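Ticket 209: Paper folding set, wrist camera stream drops frames
Opened by: Mylene Tiongson
Assigned to: Daniyal Bajwa
Project: Layug
Status: waiting for reporter

Jan 20, 2018, Mylene Tiongson
Since the update of the Mavent recorder, some folding episodes are saved with fewer wrist images than arm positions. I checked 191 episodes and 58 of them have this problem. The gap is up to 2 seconds, mostly when the fingers are closed and near the fold. I still collect with the orange paper, same task text as before. 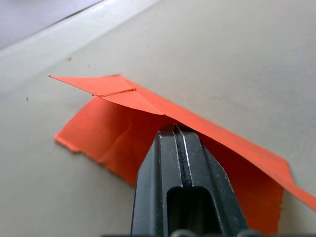

I restarted the recorder and changed the USB cable, with no difference. The arm log has no gap. Can I continue to collect, or should I stop?

Daniyal Bajwa
Please stop for now. Is the preview window open during the recording? On the Brasby machine it was taking the same buffer as the writer. Close it and record a short batch. Do not delete the bad episodes, only mark them "hold".

Mylene Tiongson
Preview was open, yes. I closed it and the new batch has equal counts in every episode. The 58 are marked. Do we repeat them in February or can they be trimmed?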